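1/ Notes on common-mode current, after a weekend chasing RF in the shack at Stesham. The antenna is an end-fed half-wave for 40 meters, fed through a transformer with 112 pF across the primary.

2/ Symptom: USB keyboard dropped out whenever I keyed above 20 watts on 15 meters. Fine on 40. SWR looked normal on both bands, so the meter was no help.

3/ First suspect was the power supply. Ran the radio from a battery with the charger unplugged. Same fault, same power level. Supply cleared.

4/ Next, a clamp-on RF current probe on the coax. Plenty of current on the outside of the braid at the radio end, and it rose and fell as I slid the probe along. The feedline was part of the antenna.

5/ Dale Campbell lent me a choke: 12 turns of thin coax on a type 31 core. With it at the transformer the probe reading barely moved. Moved it to where the coax enters the house and the reading dropped by 20 dB.

6/ An end-fed needs something to work against. If you choke right at the transformer with no counterpoise, you take that away — and the SWR will usually tell you so. Leave a length of coax as the counterpoise, then choke.

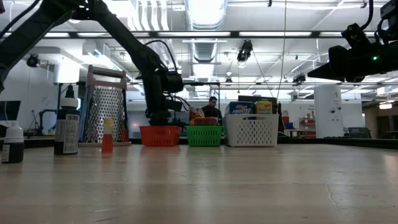

7/ Does a longer feedline fix it? Length only moves the current peaks along the coax, so the fault may vanish on one band and turn up on another.

8/ Keyboard now stays up at 72 watts on 15. Have not tried 10 meters yet. Second choke is wound and goes on the rotator cable Sunday.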